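Ticket: Label printer prints blank labels after every second job
Product: Jatard desktop label printer, Tusura driver
Site: Ralen stockroom
Priority: Normal
Status: Closed

Original report

The label printer at the back counter skips labels. The first job after power-on comes out fine. The second job prints one good label and then feeds two blanks before it stops with a steady orange light. Pressing the feed button clears the light and the next job prints, then the same thing happens again. We print mostly shelf labels and price tags in small batches. It started in July, after we opened a new case of label rolls. The old rolls are gone so we can't compare.

Already tried: turned it off and on, swapped the USB cable, reinstalled the driver.

Reply from support

Please print a self-test page by holding the feed button while you turn the printer on. Tell us the media type and the label gap shown near the bottom. Also check which label size is selected in the Tusura driver, under Page Setup, and whether the software you print from has its own size setting.

Update from customer

Self-test page shows media type "continuous." Our rolls are die-cut with a gap between labels. The driver is set to 50 mm wide, gap 2 mm. We print from the Jin inventory program. It has a size setting under Templates and it matches the driver. 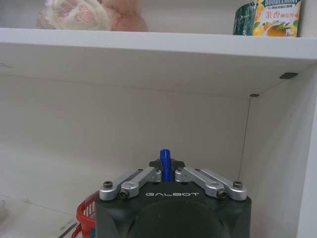 The price tags use a different template from the shelf labels, but both go to the same roll, and both skip. A plain test page from Windows skips as well, so I don't think it is the template.

Reply from support

Thank you. The printer is ignoring the gap setting from the driver and using the one saved in its own memory. Please do the following in order:

Close the Jin program and clear any waiting jobs.
Open the lid and wipe the gap sensor with a dry lint-free cloth.
Reload the roll and close the lid until both sides click.
In the driver, go to Tools, then Media, choose "Labels with gaps," and click Save to Printer.
Run the calibration from the same screen. It will feed a few blank labels.
Print a new self-test page.

Update from customer

Save to Printer was grayed out. I had to run the driver tool as administrator before it would let me click it. Calibration ran and the self-test page now says "gap." I sent a batch of shelf labels and then a batch of price tags. No blanks and no orange light.

Update from customer

Still working. We have printed some 400 labels since the change. You can close this.

Closing note

Cause: media type stored in the printer as continuous. Fixed by saving the correct type from the driver and calibrating. The administrator requirement has been added to the setup instructions.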